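Teaching by hand: progress report to the Vestov program office, October
Prepared at the Melturby lab by Philomena Heffernan

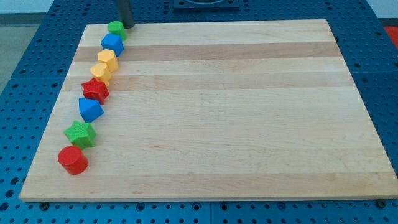
The short version, for anyone reading this between meetings: we said we would collect 998 usable demonstrations of tabletop pushing and arranging by the end of the second reporting period, and we have done so. We also said it would be straightforward. I would like that word struck from the proposal.

What we did

Each demonstration is one person steering the arm by remote control while the system records the camera view and the commands. The operator sits at the desk, reads an instruction off the screen ("make a line down the left side of the board" is a typical one), and pushes the blocks about with the rod until the instruction has been met or the operator has lost the will to continue. Both outcomes are logged. Only the first kind goes into the total above.

The line instructions are the ones we underestimated. Eight blocks in a row sounds like something a toddler could manage, and a toddler would have the advantage of fingers. With a single rod you can only push, so a block that has gone too far has to be approached from the other side, and on the way around you clip its neighbor. Cylinders slide off to one side when the contact is a little off center. Stars catch the rod between two points and turn with it, which is handy if you wanted them turned.

Jianguo Jiang, our most experienced operator, now works from the far end of the board toward himself and leaves the last block until everything else has settled. His lines come out with a slight bend in them. We had a long discussion about whether a bent line is a line. The labeling guide now says that it is, provided a reasonable person would call it one, and we have appointed Jianguo as the reasonable person.

What went wrong

We lost 200 recordings in the first month. The clock on the control computer and the clock on the camera computer had drifted apart, so the arm seemed to respond to commands before anyone had given them. This would have been a remarkable result. The clocks are now checked at the start of every session, and the affected files are kept in a separate folder marked "do not train," which one of our own scripts then trained on. The folder has been moved.

The second problem was the operators, by which I mean us. New people pushed too fast for the first hour or two and then, having knocked something off the board, much too slowly for the rest of the day. The model learned both habits faithfully. We have added a practice period that is not recorded, and we have lowered the top speed of the arm – a change the operators noticed at once and have mentioned since.

What the model does so far

Trained on the demonstrations, it can push a named block to a named part of the board fairly reliably. It can start a line. It tends to place 3 or 4 blocks sensibly and then go back to fuss with the first one, a behavior we traced to our own recordings, where everybody does exactly that. Longer instructions remain poor, and I would not yet show them to a visitor.

Budget and staffing

Spending is on plan, apart from operator hours, which ran over for the reasons above. We made up most of the difference by not replacing the desk chair. I would ask that the chair be considered as a line item in the next period.

Next period

Our partners at Brurkstead will repeat a portion of the line and grouping tasks on their own setup, with their own operators, so we can see how much of what the model has learned is the task and how much is Jianguo. We will also begin spoken corrections, where a second person tells the operator to change course partway through. The Guo interface handles this in testing, with a delay of about a second between the talking and the log entry. I will report on the delay in the next update, along with the chair.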